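Member Forum > National Convention > Housing and Registration
Topic: Proposed change to delegate housing for the September convention

housing_desk
Posts: 101

Members are advised that the housing office has received a proposal to move delegates from the Bailly Hotel to the Pemetti Conference Center residences. The residences are five blocks from the convention hall. The room rate would be lower by $27 per night. Chapters are asked to post comments in this topic before the close of business on Wednesday. Comments sent by private message will not be entered in the record.

chapter_sec_north

Our chapter supports the proposal. We send five delegates each year, and lodging is the largest item in our convention budget. Savings on the nightly rate would allow us to pay for an alternate. We ask only that the deposit already paid to the Bailly be credited in full.

Resuver_Delegation

The Resuver chapter does not support the proposal in its present form. Several of our delegates use walkers, and five blocks is a considerable distance when the general session opens at 8 a.m. At the Bailly, members could reach the hall by the covered walkway. The proposal does not mention a shuttle. We request a written answer on this point before any vote is taken.

housing_desk
Posts: 102

In reply to Resuver_Delegation: the Cotari bus line has quoted a price for a shuttle between the residences and the hall. Service would begin at 6:30 a.m. and end after the evening program. The quote covers 3 buses, one of them with a lift. The cost is not included in the room rate and would be charged to the general convention account.

bylaws_reader

I must object to that last sentence. The general convention account is funded by registration fees, which are paid by all members who attend, including those who live in the area and do not use convention housing. If the shuttle serves only the residences, its cost should be carried by those who stay there. The standing rules are clear that housing is to pay for itself.

chapter_sec_north

With respect, the standing rules refer to room charges. Ground transportation has been paid from the general account at every convention I have attended, including the years when the buses served only the overflow hotel. I see no reason to treat the residences differently.

bylaws_reader

Past practice does not amend a rule. I will submit the question in writing to the rules panel and will accept its ruling.

west_district_supply

The district wishes to raise the matter of shipments. Under the Bailly contract, chapters could send cartons ahead to the loading dock, and hotel staff held them until check-in. The proposal says nothing on receiving or storage.

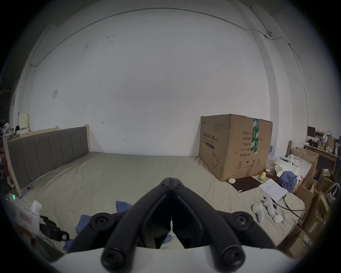
Chapter supplies need a proper receiving point at whichever property is chosen. Our district alone expects to ship badges, programs, banners and first aid goods, and the standard guest room was not planned for freight. A large carton of N95 masks such as this one, marked as a quantity of 2400, takes up a good part of a bed, and a delegate cannot be expected to sleep beside the district's supplies for the length of the convention. We recommend that a locked room on the ground floor be written into the contract, with a sign-out sheet kept at the front desk.

Resuver_Delegation

We second the request for a locked room. Our position on distance is unchanged, although the lift-equipped bus is noted with thanks. We would withdraw our objection if that bus were to run at fixed times posted in advance.

housing_desk
Posts: 103

The requests for storage and for a fixed bus schedule have been forwarded to the Pemetti sales office. The Bailly has confirmed that deposits will be refunded if notice is given within the contract period. Credit toward the new property would then be handled chapter by chapter.

chapter_sec_north

Please confirm whether chapters must file a new rooming list, or whether the list already on file will be carried over.

housing_desk
Posts: 104

A new list will be required. The form will be posted in the Documents section.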